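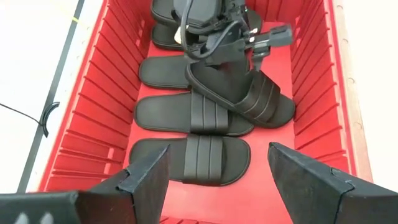 Does the operator need programming experience to teach the station a task?

Programming experience is not required for recording. The operator moves the leader arms by hand, the follower arms repeat the movement on the work board, and the station stores the result as a demonstration. Configuring a new task and exporting the recordings are done from the station software and call for a short period of instruction, which is included with delivery.

Vusell Two-Arm Teaching Station
Manufacturer: Pirkside
Sales and service: Priedītis, Bavport

Overview

The Vusell station is a tabletop system for recording handling tasks by remote control. It is intended for research laboratories, technical colleges and engineering departments that need consistent demonstrations of work done with two arms. Typical tasks are picking, placing, sorting, packing and unpacking of everyday goods.

The station is supplied as a complete unit. The follower arms are mounted on a black aluminum frame that surrounds the work board, and the customer's own bins, trays and parts are placed on the board as the task requires. The frame may be set on a table or directly on a level floor.

Teaching by remote control

Each follower arm is paired with a leader arm of matching proportions. The operator holds the leader arms at the grip, and the joints of the follower arms keep to the same positions. The grippers open and close with the operator's fingers. Movement is transmitted continuously, so a pause or a correction made by the operator becomes part of the recording. Short pauses can be trimmed afterward in the software. Corrections are normally kept.

Teaching by hand

For slow or delicate movements, the follower arms may be switched to hand guiding. In this mode the motors support the weight of the arm while the operator leads it directly. Hand guiding is suited to setting start positions, approach angles and fixed reference points. It is not recommended for complete demonstrations, as the operator's hands may block the view of the wrist cameras.
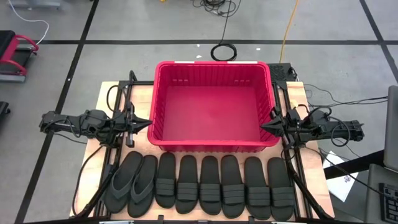

Can objects that look alike be used in the same task?

Similar objects can be used freely, provided that the starting arrangement is varied between recordings. If every demonstration begins with the same item in the same place, a model trained on the recordings is likely to learn the place and disregard the item. The layout tool in the station software suggests a new arrangement before each recording and displays it to the operator.

Footwear handling

Footwear is one of the reference tasks delivered with the station. It was chosen on account of the demands it makes on the grippers. Black slides and flip-flops offer little contrast with one another, and they behave differently when lifted. A slide is best held by the strap or by the edge of the footbed. A thong sandal gives the fingers less material to close on and tends to turn in the grip.

The task may be recorded with the items in a row on the board beside a red bin, or with the items overlapping inside the bin. The row is recommended for new operators, who can practice a single grasp before proceeding to the next. Packed bins should be introduced once the operator is able to work near the walls without contact. Where one sandal rests on another, the upper one is removed first, and the second gripper is kept clear until the lift is complete.

Operators are asked to complete the whole task in each recording. A demonstration that ends with an item dropped on the board should be continued if the item can still be reached, and marked in the task log.

Cameras and recorded data

Wrist cameras record the gripper fingers and the area immediately in front of them. A fixed camera records the work board as a whole, including both arms. Camera images, joint positions and gripper commands are stored on a common clock. Recordings can be reviewed at the station before they are accepted, and rejected recordings remain available until the session is closed.

The fixed camera should be adjusted before the first recording and left alone for the remainder of the session. If it is moved, a new session must be opened.

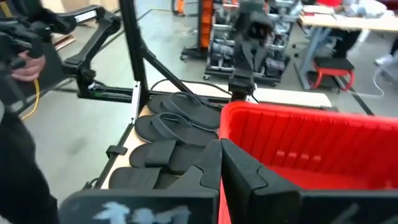

Photo: Žydrūnas Ots / Pirkside

Grippers

The standard gripper has black pointed fingers with angular faces. The narrow tips can enter the gap between an object and the wall of a bin, and the wider part of the finger provides contact for larger objects. Fingers are replaceable with a hand tool. After replacement, the closing position must be calibrated with the tips touching lightly. Textured finger covers are available to order for smooth or flexible goods.

Site requirements

The station requires a level surface, even room lighting and a grounded outlet. Direct sunlight on the work board should be avoided. Space must be left for the operator to stand or sit with a clear view of the board, and cables should be routed away from the operator's feet and from the travel of the arms. Persons other than the operator should remain outside the reach of the follower arms while the motors are powered.

Scope of delivery

2 follower arms with standard grippers
2 leader arms
Frame and work board
Wrist cameras and fixed camera with mounting hardware
Power supplies and cable set
Station software with layout tool and task log
Operator handbook, printed and electronic

The recording computer, display, bins and task objects are not included. A list of suitable computers is provided with each quotation.

Installation, training and warranty

Installation at the customer's site takes around 2 days and includes assembly, camera adjustment and calibration. Operator instruction is carried out on the installed station, using the reference tasks and, on request, one task chosen by the customer. Parts and labor are covered for 2 years from acceptance. Gripper fingers, finger covers and cables subject to bending are treated as wearing parts and are excluded.

Ordering

Quotations are issued by Priedītis in Bavport. Inquiries should state the objects to be handled, the intended location of the station and the preferred data format. Educational institutions may request a demonstration at the Bavport showroom by prior arrangement.

Product information as of 5 March 2018. Specifications are subject to change.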